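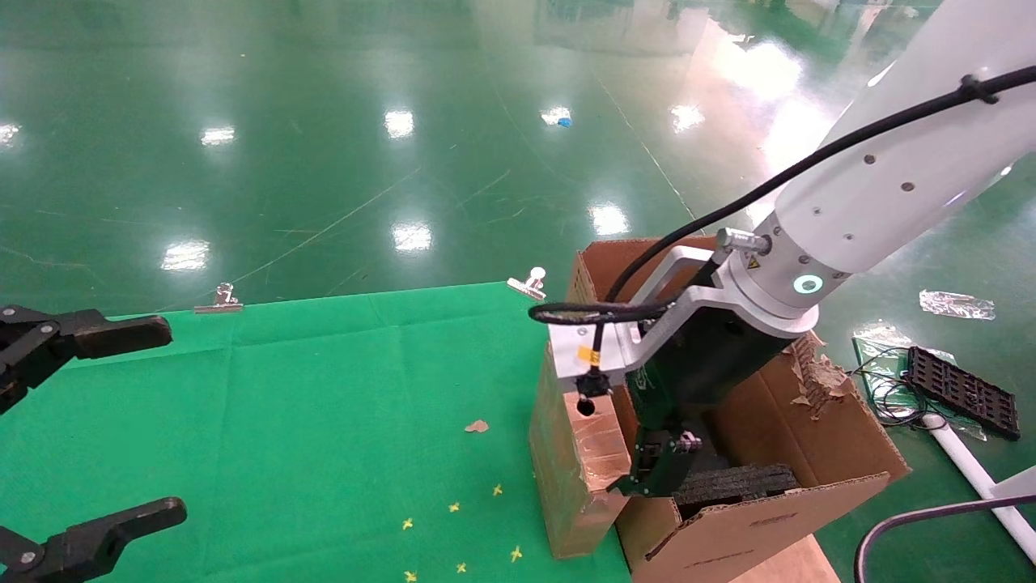 Napaporn Thaweesak objected that the time set aside for clean-up should not be treated as lost teaching time at all, as children in the first years of school learn a good deal while they put things away. Her comment was made in response to an early draft of this section, and it led us to change how the observation data are grouped. In the draft, every minute between the end of one activity and the start of the next was coded as "non-instructional." In the present version, a minute is coded that way only when no adult in the room is giving directions, asking questions, or talking with a child about the work.

4.2 Time between activities

The schools in Suwannarat and Ikcombe kept to the same daily schedule on paper, but the days looked quite different in practice. In Suwannarat, teachers rang a small bell and waited until the room was quiet before they gave the next direction. In Ikcombe, most teachers began the next activity with the children who were ready and let the others join when they could. Both ways of working were approved by the school leaders, and neither was described in the written guidance given to new staff.

A total of 1890 minutes of classroom time was coded across the two sites. Of these, 669 minutes fell between activities under the wider rule used in the draft. The narrower rule moved a large part of that time into the instructional group, and the change was greater in Suwannarat, where teachers often used the wait to ask children what they had noticed during the last task. Single changes of activity lasted up to 6 minutes, with the longest ones coming after outdoor play. Changes that involved only moving from a table to the carpet were short at both sites and are not discussed further.

Activities with many small parts raised a separate question (Figure 3). Teachers told us that they chose such materials less often in the afternoon, when there was less help in the room. Several had started to hand out smaller sets and to collect them at the table. One Ikcombe teacher asked the children to count the pieces back into the box, and under the revised rule this was coded as mathematics. The coders did not agree at first on this point, and the rule was written down only after a second discussion in April.

Figure 3. Green cloth mat with binder clips at its far edge and small yellow flower-shaped pieces.

The Stullberg schedule form, which both sites used to plan the week, has no space for time between activities. Teachers at Suwannarat wrote it in by hand. At Ikcombe it was left out, and the end of each activity was simply entered as the start of the next. For this reason, planned and observed times can be compared in full only for the first site. The Ludar checklist was used to fill part of the gap, but it records the order of activities and does not record their length.

It was also noted that substitute teachers were present on some of the observed days. Those days were kept in the data. Removing them would have left too few mornings at Ikcombe for the two sites to be set side by side, and the regular teachers had in most cases left a full plan for the day.

The coding rules in their final form are dated May 21, 2018, and all sessions coded before then were coded again by the same two members of the team. Differences between the first and second coding are reported in Section 4.3, together with the notes kept by the teachers themselves.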